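**矮柜里的蓝色文件盒，大家平时怎么放？**

版块：办公与收纳 ＞ 柜子、文件、桌面

---

**靠窗第二排**（楼主）　2021年8月23日 星期一

我们办公区重新分柜子，靠工位的一排浅木色矮柜归我整理。柜子双开门，中间一块横隔板，分上下两层。文件用的是蓝色文件盒，盒子上有白色小标签。

现在拿不定主意的是，常用的盒子放柜顶，还是全部收进柜子里。柜顶和旁边的白色桌面挨着，伸手就能够到，但是放久了肯定越堆越多。收进去整齐，可是每次都要弯腰开门。

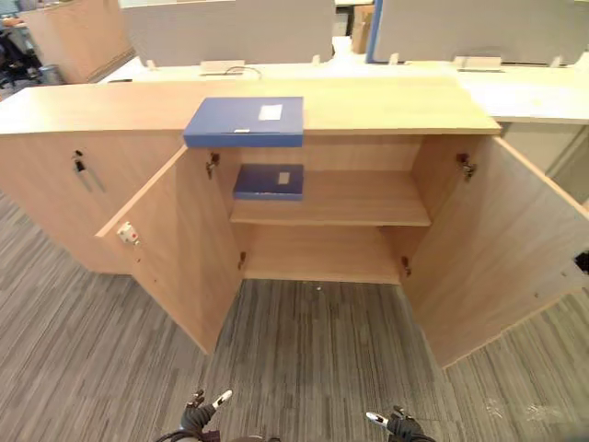 **Zukum 行政支持组｜档案与办公用品**

下层暂时空着，我还没想好给谁用。组里有人提议放打印纸，有人说放过期合同。我自己倾向于先不放，等年底归档的时候再说。

几个具体的问题：

- 隔板上的盒子是平放好还是立着放好？
- 柜顶允不允许放东西，你们单位有没有规定？
- 标签贴一处还是贴两处？

请有经验的说说，最好是自己用过的办法。

---

**订书机没钉了**

柜顶不要放。我们以前也说只放一个，过了一个季度，柜顶上是快递、绿植、雨伞和别人的水杯，文件盒压在最底下。后来行政发了通知，下班以后柜顶上的东西一律收走，到前台领。通知发出去第二天就清静了。

标签贴两处，一处在盒盖，一处在盒脊。平放的时候看盒脊，抽出来以后看盒盖。

---

**南方来的表格**

不同意楼上。柜顶完全不放，等于浪费了最顺手的位置。我一天要拿同一个盒子十几趟，都收到柜子里，腰受不了。

我的做法是柜顶只放当天在处理的那一盒，下班前放回隔板上。执行了一年多，没有堆起来过。关键是要有人负责，柜子是谁的，柜顶就归谁管。你们那个情况是公用柜没人管，跟柜顶没关系。

---

**订书机没钉了**

> 关键是要有人负责

公用柜就是没有人负责啊，一个办公室里能有几个柜子是个人的。楼主说的是一排矮柜，听起来就是公用的。

---

**靠窗第二排**（楼主）

说明一下，这一排一半公用一半分到个人。我整理的这个是组里公用的，钥匙在我这里。所以两位说的情况我都有。

---

**Kamol Rojanasak**

我在 Tanasarn 做过几年档案，说一下平放和立放。

纸张装得满的盒子，平放立放都可以。装得不满的盒子，立起来里面的纸会往下塌，时间长了下边的角全卷了。所以不满的平放，满的立放。立放之前量一下隔板到柜顶板的高度，有的矮柜上层净高不够，盒子只能斜着塞，这种就老老实实平放。

平放的话不要摞太高。摞得太高，每次抽最下面那盒都得把上面的搬开，最后大家就懒得放回去了。

另外，盒子不要伸出隔板前沿，关门的时候会顶到门。柜顶上的也一样，往里推一推，走过去的人容易刮到。

---

**南方来的表格**

同意往里推。我们这边有一次就是柜顶的盒子被衣服带下来，一整盒没有装订的单据散在地毯上，按编号重新排，两个人排了一个下午。

---

**五号会议室常客**

下层为什么要空着？空间这么紧张。我们公司矮柜下层统一放打印纸和硒鼓，重的东西放下面，柜子也稳。

---

**靠窗第二排**（楼主）

打印纸我考虑过。问题是一旦放了打印纸，全办公区的人都来开这个柜子，上面的文件就不好管了。锁上吧，别人来找纸还要找我拿钥匙，一天跑好多趟。

所以我现在的想法是文件和耗材分开，不放在同一扇门后面。耗材放到打印机旁边那个柜子去，谁都可以开。

今天把柜子整个过了一遍，顺序是先把盒子全部拿出来，擦隔板，擦底板，再擦门的内侧，最后吸柜子前面的地毯。条纹灰地毯有个毛病，小纸屑掉在上面，站着看不见，蹲下来才发现。
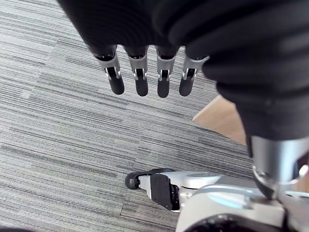 吸完以后我再把盒子一个一个放回去，放之前打开看一眼，里面的目录和标签对不对得上。对不上的先单独放，贴一张便条写上日期。这一步比擦柜子花时间，但是不做的话，搬完家还是一笔糊涂账。

标签我打算重新打一批。旧标签的写法不统一，有的写项目名，有的写年份，有的只写了经手人的姓。

---

**标签机永远缺带子**

标签写法给你参考，我们用了很久：

| 位置 | 写什么 | 例子 |
|---|---|---|
| 盒脊 | 编号＋项目简称 | 17－Emena |
| 盒盖 | 起止月份、保管人所在组 | 3月起，行政支持组 |
| 盒内目录 | 每份文件的名称和页数 | 手写即可 |

保管人不要写姓名，写组名。人会调岗，换一个人就要换一遍标签，太麻烦。

盒盖的标签贴在同一个角上，全部靠右或者全部靠左，看着整齐，找起来也快。

---

**订书机没钉了**

保管人写组名我反对。写组名等于没写，出了问题找不到人。我们就写姓名，换人就换标签，一张标签能费多少事。

---

**标签机永远缺带子**

你们有几盒？我们有 100 盒。

---

**订书机没钉了**

那确实不一样，我们没有那么多。不过我还是觉得重要的几盒应该写到人，普通的写组名就行。

---

**Kamol Rojanasak**

折中的办法是盒子上写组名，另外做一张登记表，表里写到人。换人的时候改表，不动盒子。登记表打印一份贴在柜门内侧，位置避开锁和合页，不然开关几次纸就卷了。

涉及人事和薪酬的盒子不要在标签上写内容，只写编号。登记表也不要贴在门上，放到加锁的抽屉里。

---

**五号会议室常客**

贴门内侧这个好。我们是贴在柜子外面，来访客户路过都能看见我们有哪些合同，后来被领导说了。

再问一句，门开到最大会不会挡过道？我们的矮柜在走道边上，门一开就有人绊到，后来有两个柜子干脆换成推拉门的了。

---

**靠窗第二排**（楼主）

我们的双开门往两边打开，前面那块地就不能站人了，取东西的时候要先看一下后面有没有椅子推过来。过道宽度还可以，暂时不换。

我把合页也检查了，门开到底再慢慢合上，听有没有响声，看两扇门对不对得齐。对不齐的话就调合页上的螺丝，一次转一点，合上看一看，再转。拧之前先把盒子拿出来，柜子轻了也好挪。

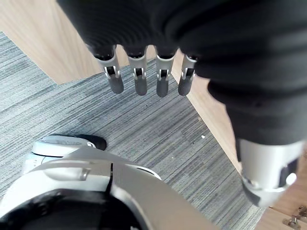
**公用文件柜需要每天下班都上锁吗？**

看里面放的是什么。有合同、人事资料或者客户资料的，每天下班上锁，钥匙交给固定的人；只放空白表格和一般往来文件的，可以只在节假日前上锁。

上面是我们组里准备写进使用说明的一条，先贴出来让大家挑毛病。

---

**南方来的表格**

“钥匙交给固定的人”要补一句，那个人请假怎么办。我们吃过亏，管钥匙的同事休假，急着要的合同锁在柜子里，最后叫了开锁的。备用钥匙放一把在部门负责人那里，信封封口签字，拆开就要登记。

---

**订书机没钉了**

我觉得还不如全部每天锁。分情况就要有人判断，一判断就有人嫌麻烦，最后一个都没锁。

---

**南方来的表格**

全部锁的话，早上第一个来的人没有钥匙就干等着。我们试过，坚持了 5 天就放弃了。

---

**靠窗第二排**（楼主）

备用钥匙这条加上了。锁的问题组里也是两种意见，先按分情况的写，执行一段时间再看。

目前定下来的几条：

1. 柜顶只放当天在用的一盒，往里放，下班前收回隔板。
2. 不满的盒子平放，满的看高度再决定。
3. 标签盒盖、盒脊各一张，写组名，登记表写到人。
4. 下层先空着，年底归档时用，平时不许临时塞东西。
5. 耗材不进文件柜。

---

**五号会议室常客**

第4条我赌你守不住。空着的地方一定会有人塞东西，下个月你再来看。

---

**标签机永远缺带子**

可以先放几个空盒子占着，标签写“预留”。我们就是这么干的，别人一看是文件盒就不会往里塞了。

---

**靠窗第二排**（楼主）

预留盒这个办法可以，我去仓库看看还有没有同样蓝色的。上次采购走的是 Rirero，起订 10 个，颜色和老的有一点差别，摆在一起看得出来。

---

**标签机永远缺带子**

颜色差一点没关系，新的放一层，老的放一层。订之前让他们把尺寸发给你，深度超过隔板的不要订。

---

**靠窗第二排**（楼主）

明白，明天量了隔板再问。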